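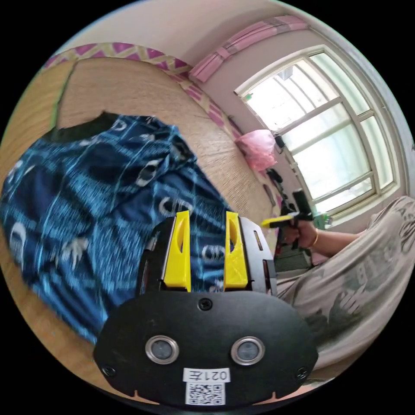
*Bamboo or straw, either way: the mat on the bed, with the patterned border*

**Do woven sleeping mats really keep you cooler?**

**pace_notes** — January 26, 2023

Planning ahead for August, as last summer nearly finished me off. The mat in my photo is what I'd be relying on. Everyone online swears by them, and Starkell are now selling a double for 87 quid on the claim that it "draws heat away from the sleeper". Draws it away to where? It's a mat. Has anyone here measured anything, or is it all "my gran had one"?

**Wiesława Chmielewska**

My gran did have one, so I'll start there. It does feel cooler when you lie down. Whether it still feels cooler at three in the morning is another matter. I slept on one for two summers in Nalville and I'd say the benefit lasts 15 minutes, then you're just on a harder bed.

**feltard_lodger**

> then you're just on a harder bed

Disagree. Foam mattresses hold heat and the weave lets a bit of air through underneath you. I don't need a thermometer to know I've stopped sticking to the sheet.

**pace_notes**

You've stopped sticking to the sheet because you took the sheet off. Try it with no sheet and no mat and tell me how you get on.

**Chae-won Seo**

I did do a sort of test, for what it's worth. Cheap probe thermometer under my back, mat one night, cotton sheet the next, for 30 nights. The averages were so close I wouldn't bet on the difference. I slept better on the mat though, and I can't explain that. Could easily be that I wanted it to work.

Two practical things. Wipe it with a barely damp cloth and dry it flat, never in full sun, or the strands go brittle. And check the border stitching every so often. On mine the edging went long before the weave did.

**feltard_lodger**

A probe under your back measures your back. You'd need something on the mattress as well.

**Chae-won Seo**

Fair point. I only had the one probe.

**Wiesława Chmielewska**

The Starkell page says "3450 happy sleepers", by the way. No word on who asked them or when. I'd get a plain one from a market stall and put the rest towards a decent fan.

**pace_notes**

That's where I'm leaning. I've already got a mat, so the fan it is. Chae-won, if you get hold of a second probe, would you run it again this summer? I'd chip in for the batteries.

**Chae-won Seo**

Go on then. Remind me in August.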